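Last updated: 28 May 2026

Play kitchen, notes as I go

Started the day with the shelf, which has been bugging me all through April. The left bracket was holding by two threads and a lot of optimism, so I took it off, filled the old holes with glue and matchsticks, let it sit over lunch and drove fresh screws in. Much better! I leaned on it pretty hard with my palm and it didn't budge. Mawar, if you hear it creak, come find me before you put any weight on it.

Sanded the edges again with the fine paper – the finish had gone furry along the front where hands and sleeves rub it. One thin coat of the Jumidwood oil, wiped back after a few minutes. I always put too much on the first pass and then spend ages chasing the sticky patches with a rag, so this time I poured it onto the cloth and not onto the wood. Bottle is nearly done. Order number for the refill is 935 in the Bramwell catalog (NOT 752, that's the tinted one, and we still have a can of that from the last mix-up).

Hooks next. The old ones were too open and the utensils kept dropping down behind the sink, so I closed them up a little with pliers. I wrapped the jaws in tape first and it left no marks. The spoon goes on and off fine now. The slotted spatula is a bit snug, might ease that hook open a hair tomorrow.

Backsplash: wiped down with dish soap and warm water. I tried the Flaltau cleaner on a scrap piece first and it left a haze, so let's keep that stuff for the bench tops. The gray grout lines hide a lot, bless them.

Had a long think about the height of the hood too. Mawar wants it up a notch so there's more room over the burners, I like it where it is. We measured 66 cm from the floor to the countertop and then got distracted and never measured the gap we were arguing over. To do!

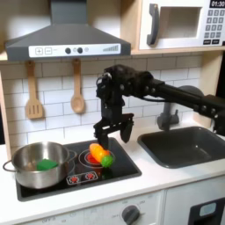 Stovetop end, with the toy vegetable on a burner, utensils on their hooks, microwave reading 01:30.

Still on the list: a dab of felt under the microwave so it doesn't scuff the shelf, and the box of spare Nesar knobs needs to go back in the drawer with the other small parts (I had them out to compare shaft sizes, they don't fit the hood, don't try). Also the toy food could use a wash. I'll do the whole lot in the sink down the hall with a bit of soap and spread it on a towel overnight.

Mawar has the good screwdriver. I need it back for the hinges.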